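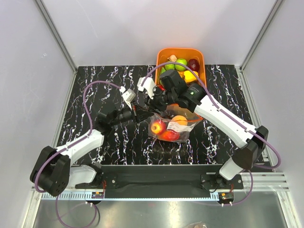 Paprika und Äpfel zusammen lagern - ja oder nein?

Hallo zusammen,
wir haben seit März eine Gemüsekiste von Adora im Abo und ich bin total begeistert, was da alles drin ist! Nur komme ich mit dem Lagern nicht hinterher. Äpfel, Paprika, Zwiebeln und Möhren liegen bei mir alle zusammen in einer Kiste in der Küche, und nach wenigen Tagen sind die Möhren weich und die Paprika schrumpelig. Muss ich alles trennen? Unser Kühlschrank ist leider ziemlich klein, Keller haben wir keinen.
Liebe Grüße
Kistenfan_Nord

wurzelwerk77
Oh, mein Lieblingsthema! Das Wichtigste zuerst: Äpfel raus aus der Kiste. Die geben beim Reifen Ethylen ab, und davon altert fast alles andere schneller. Möhren können davon sogar bitter werden. Ich packe meine Äpfel in eine eigene Schale auf den Flur, da ist es kühler.
Möhren: Grün abdrehen, in ein feuchtes Tuch wickeln, ab ins Gemüsefach. Halten bei mir so gut 14 Tage und knacken dann immer noch!
Paprika mag es nicht ganz so kalt, 8 bis 10 Grad wären ideal. Wer das nicht hat, legt sie trotzdem ins Gemüsefach, aber ungewaschen und ohne geschlossene Tüte - sonst sammelt sich Wasser und der Stiel schimmelt.
Zwiebeln und Knoblauch trocken, dunkel und luftig, bei mir im Leinenbeutel an der Speisekammertür. Kartoffeln bitte nicht direkt daneben.
Und falls doch mal was schrumpelt: Paprika in den Ofen, Haut abziehen, mit Öl und Knoblauch einlegen. So lecker, dass ich inzwischen extra welche dafür kaufe.

Gusix
Bei mir liegt alles durcheinander und geht auch. Einfach schneller essen :)

Kistenfan_Nord
Super, vielen Dank! Die Äpfel sind schon umgezogen. Das mit dem Tuch probiere ich heute Abend gleich aus, und eingelegte Paprika gibt es am Wochenende!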